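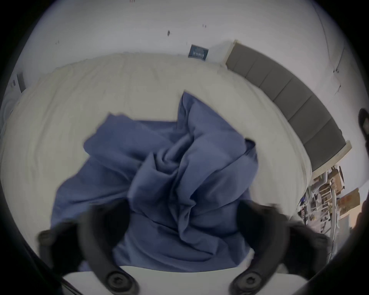
Bed linen swap fills up at Uchida house, more sheets wanted

2 May 2021

Blue sheets, white sheets, a cream duvet. Bedding is the whole story at Uchida house this month, where the spring linen swap has passed 400 pieces, organizers said.

Carmela Rivas runs the swap with Shinji Morikawa. Twin and full sizes are going fastest, she said. King, not so much. "Bring fitted sheets. Everybody gives us the flat ones."

Everything gets opened out on a bed before it goes on the shelf -- checked for tears, worn elastic, missing buttons on the duvet covers. Then folded and tagged by size. Slow work. A big cover takes two people if you want the corners to meet, Morikawa said, and teh dark blues show every bit of lint.
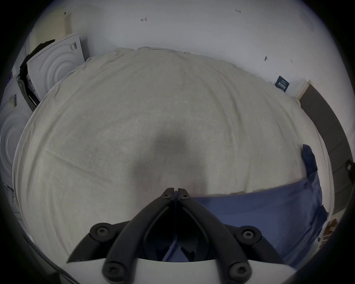 Pairs get priority, so a sheet with its matching pillowcases goes out ahead of singles. Odd ones are kept back for anyone who wants them as dust covers or for sewing. No pillows this time, no electric blankets.

Last swap, in January, moved 978 pieces. Target now is 2000 by the end of summer. Rivas thinks thats doable -- if the shelving holds.

Drop off is at the side door, mornings until 9. Wash it first please, and write the size on a piece of tape.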